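## 3. What people do with a leftover

I should say up front that I came to leftover yarn by accident. I was supposed to be studying how knitters pick patterns, and I had a nice tidy interview guide all about patterns, and by the second kitchen I sat in, my host had pulled a shoebox out from under the sink and we spent the whole evening on what was in it. I never got back to the guide. So this section is about the shoebox (and the drawer, and the pillowcase, and in one home the piano bench).

The material comes from 76 home visits in Bratutitz and the villages up the valley from it, plus the 3,012 posts I saved from the Grenus swap board before it moved to its new site. I coded every post myself, which took until June and which I wouldn't do again without help. A post went in if it offered, asked for, or complained about a partial ball. Full balls were out, even when the owner called them leftovers, and that happened a lot! I kept a separate tally of those and will come back to it in Section 5.

### 3.1 Keeping

The first surprise was how small a scrap people will keep. Earlier writing on household stashes tends to treat the partial ball as something on its way out the door, a kind of slow trash. My hosts didn't talk that way at all. They had words for sizes. A "thumb" was enough to mend a mitten, a "heel" was enough for a heel, and a "guest" was a ball big enough to be used but with no plan attached to it. One woman had been moving the same guest from house to house for 30 years - a mustard wool from the old Pfister mill - and she got quite sharp with me when I asked if she'd ever thought of giving it away.

What counts as too small depends on the fiber more than the length. Wool gets kept down to a few inches. Cotton gets tossed much sooner, and acrylic sits in the middle, with people apologizing for it either way. I tried to get at a cutoff by asking folks to sort a bag of scraps I'd brought along, and that mostly failed, because they wanted to know where each piece had come from before they'd sort it. A scrap with no history was trash to nearly everybody. The same length of yarn from a nephew's sweater went straight back in the box.

### 3.2 Passing along

Swapping looks generous from the outside, and it is, but there's a good deal of bookkeeping in it. On the Grenus board you can watch people keep score without ever saying so. Someone who takes three times and never offers starts getting slower replies. I measured this in a pretty simple way (hours to first reply, by the asker's own record of offers) and the pattern held in both the wool threads and the cotton threads. It fell apart in the threads on Drukon, the cheap sock blend, and my best guess is that there was so much Drukon going around that no one felt they were losing anything.

Face to face it works differently. People don't ask. They admire. If you say a nice thing about a color twice in one visit, you'll be going home with it, and I had to train myself out of it pretty fast. I still ended up with a bag of other people's thumbs and heels, and I've listed them in the appendix with the hosts' permission.

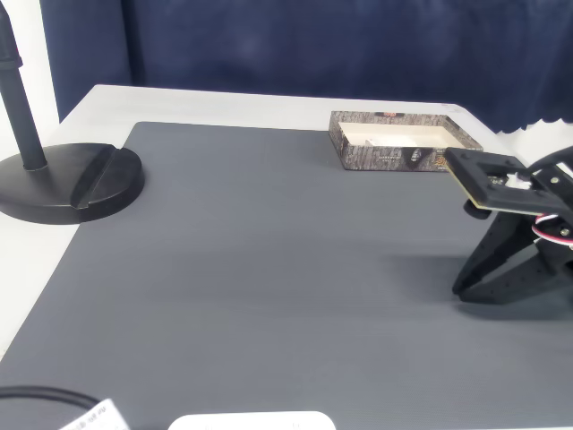
**Figure 3.** Ribbed gray mat on a white table, with a black stand at the left and a navy curtain behind.

Vol. 12, No. 2 | p. 70

### 3.3 Using up

Using up is the stage people are proudest of and do the least. Almost every host had a plan for the box: a blanket of squares, a striped scarf, a set of egg cozies. Very few could put a finished one in my hands. I don't read that as failure, though a couple of the hosts did. The plan seems to do its own work. It makes the box into supplies, and supplies are allowed to take up a shelf.

When a scrap project did get finished, it was usually set off by something outside of knitting. A new baby, a move, a broken leg. One host finished a blanket she'd been putting off for years while the roof was being fixed and she couldn't get to her good yarn. I'd like to say more about timing, but I only asked about it on the later visits and the answers from the early ones are thin.

Colors got argued over at this stage too. Some people pull scraps blind out of a bag and knit whatever comes up, and others lay the whole lot on the floor and move it around for days. The blind pullers told me they enjoyed it more. The floor people had more finished blankets, and Section 4 takes up what they did with them.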